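Search this site
Enter keywords
Go

Part-time furniture finisher wanted, Clandham workshop

We are a small workshop on the edge of Clandham and we are looking for one person to join us in finishing and repair. The work is three days in the week to begin, and it can become more from January if both sides are happy.

Noltine was started by Toon Wouters, who learned the trade from his uncle and still does most of the chair work. Wendell Schumacher runs the machine room and the deliveries. Our customers are mostly private families, but we have also one large order at the moment, 51 tables and benches for the reading rooms at Memon, and this is the main reason why we need another pair of hands.

You will spend most of your time with sanding, oiling, waxing and small repairs. Some days you will talk with customers who bring in a piece and want to know if it can be saved. We ask that you are patient with them, also when the answer is no.
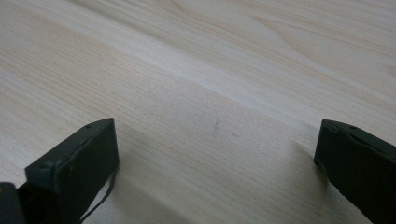
The person we look for does not need a diploma. We had good colleagues who came from a bakery and from a school kitchen, and they learned quickly. More important for us is that you look carefully before you begin. On a pale surface with the grain running in long, soft curves, even two small dark marks are easy to find with the eye, and you should want to ask what they are before you take the sandpaper. Some marks we remove and some the customer likes to keep, so please get used to writing it on the job card first.

It would help us if you have:

a driving licence for a normal van
some experience with oil and wax finishes, at work or at home
enough English to read a job card and to write one
a back that can manage lifting, always with a second person for the heavy pieces

What we offer: a fixed contract after 3 months of trial, paid holidays, work clothes, and 400 pounds every year for a course that you choose yourself. Last year Wendell used his for a course in caning chairs. We begin at 8 in the morning and we stop at half past four. There is a kitchen with a good stove, and we eat together at noon — you are free to bring your own food, but most people share.

The workshop is ten minutes on foot from the bus stop. Parking is possible behind the building, but the lane is narrow and the neighbours do not like it when the gate stays open.

To apply, please send a short letter to Shoshana Dvorak at the Noltine office. Tell us about one thing you made or repaired, and what went wrong with it. A photograph is welcome but not necessary. Please do not send references yet, we will ask for them later.

Shoshana will answer every letter, usually inside two weeks. If we invite you, you will work one paid morning with Toon, so that you can also see if you like us.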